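How to survive the night bus to Jomera

Buy your ticket at the Golestani counter before 9 in the evening, when the clerk goes off for his tea and takes the key with him. Ask for seat 4. Seat 45 is over the engine and comes with free heating, even in July.

Bring socks, water and small coins for the toilets at Badus. Do not trust the timetable. It was written by an optimist.

In Jomera, drop your bag at the guest house and sleep until lunch.

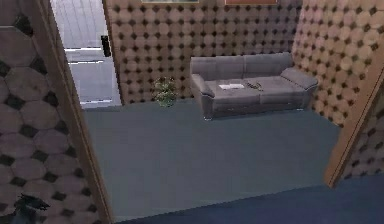
Sitting area, with polka-dot wallpaper

Then book your seat back.

Words: Mitra Daneshvar
12 shares | 4 comments
Back to top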